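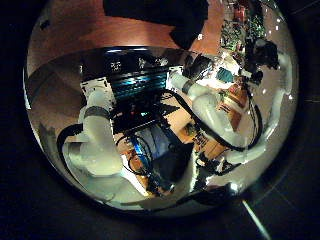
What is trade credit?

Trade credit is an arrangement in which a seller hands over goods or does the work now and lets the buyer pay later. No bank is involved and usually no loan agreement is signed. The terms are printed on the invoice or set out in the supply contract.

Last updated: 29th December

Unit notes: Trade credit and payment terms

Most small firms use trade credit before they ever use a bank loan, often without thinking of it as borrowing. A cafe that gets flour on Monday and pays at the end of the month has had the use of the mill's money in between. On the cafe's books the amount appears under accounts payable. On the mill's books the same amount appears under accounts receivable. It is one debt seen from two sides, and in the exercises you should always say whose books you are working in before you write any entry.

Parts of the payment terms

Payment terms normally state when the full amount is due and whether there is a discount for paying early. The due date may run from the invoice date, from the date the goods arrive, or from the end of the month in which the invoice was issued. These give different answers, sometimes by several weeks. If the terms do not say, check the contract. For this course, assume the invoice date unless the problem tells you otherwise.

An early payment discount is usually written in short form. "2/10, net EOM next" means the buyer may take 2 percent off if payment is made within 10 days, and otherwise the whole amount is due at the end of the following month. "Net" here means the full invoice amount, after any returns or allowances but without the early payment discount. Students often read it as the amount after the discount. Please watch for this.

Worked case: Tirnon and Wannasri

Tirnon makes shelving and sells to Wannasri, a chain of garden stores. In February it sends an invoice for $3,050 on the terms above. Wannasri can pay within the discount period and take off $61, so it pays $2,989. If it waits, it pays $3,050.

The discount looks small. To judge it you have to ask what Wannasri gets by giving it up, and the answer is the use of $2,989 for the extra time between the last discount day and the final due date. That is a short period, so $61 is a high price when it is stated as a yearly rate. A buyer that can borrow from its bank at ordinary rates will usually do better to borrow, pay early and take the discount. A buyer with no spare cash and no credit line may have to give it up.

Do the yearly rate yourself as homework. Divide the discount by the amount actually borrowed, which is the discounted price and should not be the invoice price. Then scale it up by the number of such periods in a year. Show both steps.

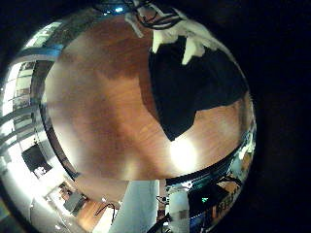

The seller's side needs the same care. Tirnon gives up $61 of revenue to get its money sooner. It may be worth it if Tirnon has wages to meet or if slow payers are a problem. It is poor value if most customers would have paid quickly anyway, since the discount then goes to people whose behavior it did not change. Before offering terms a seller should look at how its customers have paid in the past and sort them by age of balance. We will build an aging table in the next session.

Recording the discount

Under the gross method the invoice is entered at full value and the discount is recorded only if it is taken. Under the net method it is entered at the discounted value, and any discount missed shows up as an expense. The net method makes late payment easier to see. Either one is accepted in the assignment, but don't switch halfway through.

Common trouble

Tovovetti, in the second case, takes the discount after the period has ended. The unpaid difference stays open on the seller's ledger and has to be chased or written off. Nurnance pays on time but against the wrong invoice number, so one balance looks overdue and another looks overpaid. Neither firm has refused to pay. Work out what each seller's ledger shows before and after the correction, and bring your entries to the next session along with the homework rate.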